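Clunwood Sheet-Metal Picking Bin
Product code 657 — supplied by Pakard 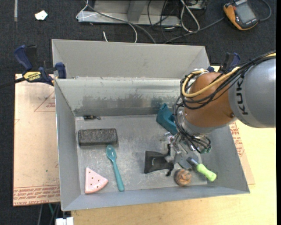 Overview

The Clunwood is a large open bin for mixed small goods, from hand tools to balls and plastic parts. It has a flat floor, sloping side walls and a tall rear panel. Items can be reached from above or from the side. The grey sheet metal will pick up scratches and scuffs in daily use. These do not affect the strength of the bin.

Ordering

Sold singly or in packs of 5. Delivery takes 7 working days from the Corrigan depot, or 11 in January. The Podaneo stand is sold separately and comes with its own fixings.

Care

Wipe the floor and walls with a damp cloth and mild soap. Do not use wire wool on the inner back wall. Smears on the floor can be left or rubbed off with a soft pad — either is fine. Empty the bin before moving it, and lift it with two people.

Page last updated July 4, 2018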